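**Garkico two-arm bench kit – my review after a month**

I bought the Garkico kit in February for our small workshop, where Rosine Poulain and I test card handling for a games club. The package has two arms, a front rail and the software, which is called Siteo.

Assembly took me one long evening. The manual is clear, but the cable chapter is too short and I had to write to the support. Ifor Lloyd answered me before noon the next day, very polite.

What I like: the arms are quiet, and the wrist cameras give a sharp colour picture even close to the cloth. What I like less: thin things are difficult. A playing card lying flat needs patience, and the standard fingers are a bit thick for it. The softer Nkosi fingers cost 77 dollars more – I think they should be in the box.

The price was 4000 dollars with shipping. For a school or a club it is fair, for a hobby at home it is maybe too much.

Our poker table:
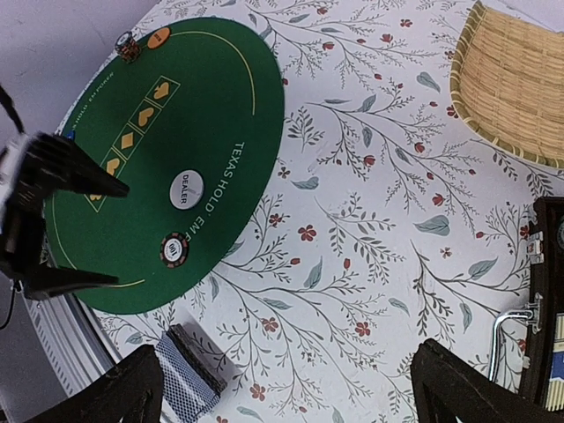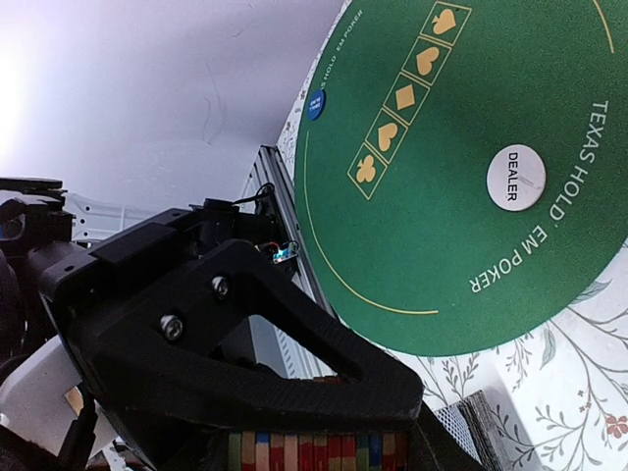
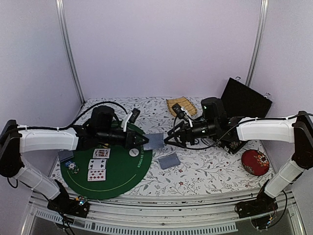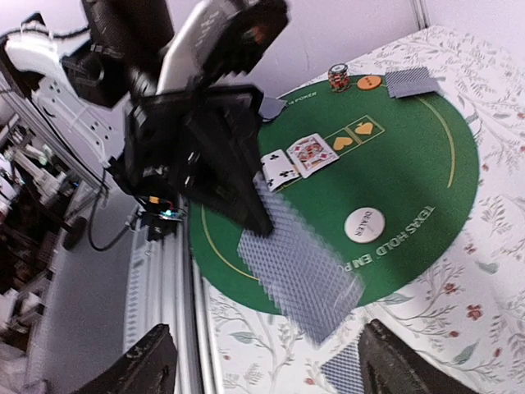

The warranty is one year and does not cover the cables. I would buy the kit again, but I would order the spare cables at the same time.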